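4. Who Gets to Tell It: Joint Narration in "How We Met" Stories

4.1 Setting and procedure

Most long-term couples own a story about how they met, and most have told it so often that it comes out with its pauses already in place. The previous section dealt with what these stories contain (rain, a missed bus, a friend who canceled). We turn now to the less dignified matter of who is allowed to tell them.

The material comes from 77 couples in two towns, Lillby and Bosia, all of whom agreed to be recorded at home telling the story together. They were asked one thing, "How did you two meet?", and the interviewer then tried to say nothing further. The interviewer failed at this more often than the protocol would like, usually when offered cake.

Recordings were transcribed with Katurex, which handles overlapping speech well enough as long as the speakers are not married to each other. All passages with overlap were therefore redone by hand. We coded each story for opening speaker, changes of speaker, corrections, and what we call custody: the partner who delivers the line at which the other person first appears.

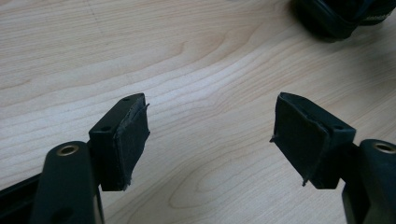 Why record the partners together when separate interviews would give two clean accounts?

Separate accounts are cleaner, but they answer a different question. We wanted to see how the story is shared, traded and sometimes taken away while it is being told, and for that both owners have to be in the room.

4.2 Opening moves

Before a word of the story is spoken there is usually a short negotiation. One partner says "You tell it." The other says "No, you tell it better." The first then tells it. This exchange is so regular that we stopped regarding it as an offer and began coding it as a throat-clearing. In no couple did the partner described as telling it better go on to dispute the compliment.

A smaller group skipped the courtesy altogether. In eight couples both partners began at once, and in most of these neither gave way until the first named place had been reached. The longer the marriage, the less this seemed to trouble anyone. One pair in Lillby, together for 30 years, carried on in parallel through the whole of a dance, a quarrel and a bicycle ride home, and met up again at the garden gate.

4.3 Corrections

Corrections fell into two classes, which we label bookkeeping and appeal. Bookkeeping corrections fix a detail on which nothing hangs: it was May, it was the blue coat, it was your cousin's car. They are made quickly, often under the breath, and the teller takes them in without slowing down. Appeals concern who noticed whom, who spoke first and, above all, who telephoned. These stop the story dead.

Figure 2. Two hand-held grippers, one in each of a person's hands, over a light wooden tabletop.
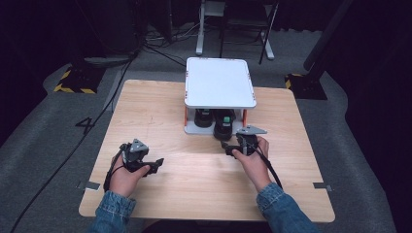
Appeals were seldom settled. The common outcome was a truce, marked by "well, anyway" or by laughter from the partner who had the floor, and the story picked up at a point safely past the disagreement. We had expected the quarrels over first contact to be framed as claims of credit, each partner wanting to have been the bold one. In Bosia the reverse was more usual. Both partners insisted on having been pursued, a position that leaves the marriage itself hard to explain.

The Değirmenci tea garden, where a good many of the Bosia couples had their first meeting or say they did, deserves a remark. Its benches come up in the stories with such frequency that either the place was remarkably well suited to romance or people have moved their beginnings there for the view. We are in no position to check. Couples who used it did tend to agree on the setting and save their appeals for the tea, specifically for who paid.

4.4 Custody of the entrance

The entrance line is the most rehearsed part of nearly every story, and the voice changes to suit it. Partners who had interrupted freely up to that moment fell silent. Several looked at the table. When the line was over, the other partner often added a deflating remark ("I had a cold"), and this too had the sound of something said many times before, by someone who would have been missed had they left it out.

Custody did not follow the opening move. The partner who began the story handed over the entrance in a large share of the recordings, sometimes with a nod and sometimes by going to see to the kettle. We take up the kettle again in Section 5, together with other forms of leaving the room.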